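Hilgate Funeral Notices: data card

Version dated 2024-11-03
Maintainers: Maureen Hulme, Eyerusalem Gashaw

Contents
2727 death and funeral notices transcribed from the Hilgate parish newsletters and from the Mekel and Danko funeral homes. 2100 give a service time. The rest say "private" or leave it out.

Fields
notice_id, surname, given_names, age_at_death, place_of_birth, service_place, service_time, donations_to, survivors_text

survivors_text is kept as printed, including brackets around spouses' names. Do not split it on commas — semicolons are more reliable, but the Danko notices use both.

Known problems
Ages are as stated by the family. Maiden names appear in brackets, in quotes or after "nee", and have not been made uniform. Notices printed 2 times with corrections are kept as separate rows under one notice_id with a suffix. Newsletters for December are missing for five years.

Free-text tags
Tags were added by hand in Flidine and cover flowers, food, music and visiting hours.

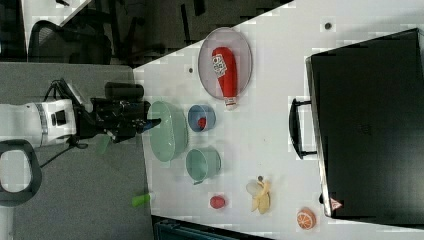 The food tag applies to any mention of a reception, lunch or tea after the service. It does not apply to donations to a food bank. Objects are tagged only when the notice names them, and at the level of detail given: an oval bowl like the large pale green one on the white table would be entered as "bowl" if the notice said only that. Color goes in the notes column.

Removal requests
Relatives may ask for a row to be withdrawn. Send the notice_id to Eyerusalem Gashaw. Withdrawn ids are not reused.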